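Hand-held grippers yield usable training data with fewer demonstrations, Zolldale group reports

ZOLLDALE: A robotics group here has cut the number of human demonstrations needed to train a pick-and-place policy by pairing each gripper recording with a second view from the operator's head.

The method, called Jedetent, was described in a report released in June. Operators perform tabletop tasks with a hand-held gripper fitted with a wide-angle camera. No robot is involved until the trained policy is tested. 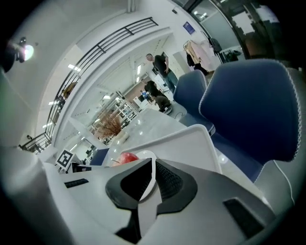 The training set holds 3,000 demonstrations collected by 7 operators. Policies trained on gripper video alone completed 80 percent of test trials only when given the full set. With the head view added, the same rate was reached with 30 percent of the data.

"The wrist view loses the object during the approach," said Noémie MacLeod, lead author of the report. "The head view usually still has it."
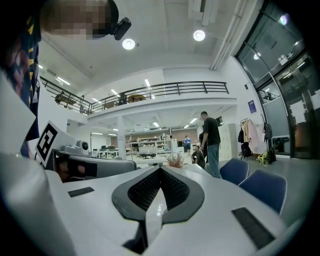
Time alignment between the two streams was the main source of error in early trials. Recordings that drifted were discarded. Spatial alignment relies on printed square markers, such as the black-and-white one mounted on the left side of the gripper, and fails when the marker is covered by the operator's sleeve.

Gaétan Boychuk, who ran the robot tests, said results were weaker on reflective surfaces. The group plans to repeat the tests on a Bélanger arm at its Udberg site.

Comments (3)

tmk_servo
Were the test objects in the training set? The report is vague on this.

Dory L.
Table 2 says both. The unseen ones do worse.

pvanh
Would like to see the discard rate for the drifted recordings.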